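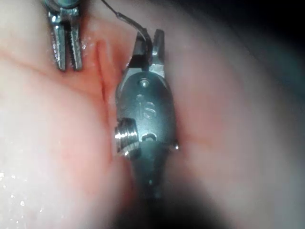

Keep the cottage hospital, and tell us what it is for

Opinion – Sep 11, 2026

Onholm has had a hospital since before it had a railway station, and it has kept the hospital longer. In April the health board published its plan for the district. Planned surgery will move to Kondale, 19 miles up the valley, and the building on Kubiak Road will be "reviewed". Most people in the town took that word to mean closed, and the public meeting went the way you would expect.

I was at that meeting and I disagreed with nearly everyone in the hall. I think the surgery should go. I also think the hospital should stay, and I would like to see the two questions kept apart.

Surgery first. An operation is a small part of most people's dealings with a hospital, and it is the part where distance matters least. You go once, perhaps twice in a lifetime. You want a team that did the same thing yesterday and will do it again tomorrow. Our two theatres can't offer that. They stood idle for 53 days last year, mostly for want of an anaesthetist, and people who had arranged time off work and fasted from midnight were sent home. My own hernia was put off twice. When it was finally done, it was done at Kondale, and I had no complaint beyond the parking.

The appointments before it were another matter. I had a blood test, a scan, a talk with a nurse and then another blood test after the first sample was lost. Each one took up most of a day by bus for the sake of ten minutes in a chair. After the operation there was a dressing to be looked at and then looked at again. None of it needed a theatre. All of it could have been done in Onholm by somebody with a clean room and a computer that talks to the one at Kondale.

Distance hurts in these smaller visits, and the plan has least to say about them. It runs to 200 pages. Outpatient travel gets half of one of them, with a map on which the bus route is drawn wrongly. It follows the old road through the village of Brirnetti, where no bus has stopped for years.
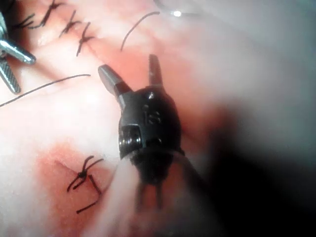 What the building could do

The ground floor on Kubiak Road is sound. The X-ray room was refitted not long ago. There are consulting rooms along the east side that are used in the mornings and locked after lunch. I would fill them. Put the blood tests there, the wound care, the physiotherapy, the hearing clinic and the eye checks for people with diabetes. Let the surgeons come down from Kondale one day a fortnight and see their patients before and after, so that forty people don't travel to meet one.

I would keep the beds as well, for a purpose the campaigners rarely mention. People in their eighties who are well enough to leave a big hospital but not well enough to manage their own stairs need somewhere to be for a week. At present they wait on a ward at Kondale, a long way from anyone who might bring in a newspaper, and the next patient waits for the bed.

The campaign group says that if we give up the theatres we will lose the rest, one service at a time. I understand the fear. The maternity ward went with a promise of a midwife clinic, and the clinic lasted two winters. But fighting for the theatres has used up all our energy, and in the meantime the afternoon clinics have gone with hardly a letter to the paper.

The board should put in writing which services Onholm will have, on which floors and for how many years. It should pay for a direct bus that reaches Kondale before the first appointment of the day and leaves after the last one. If it will do both, I would sign off the move tomorrow. The consultation form has a box for comments on page four, and that is what I have written in mine.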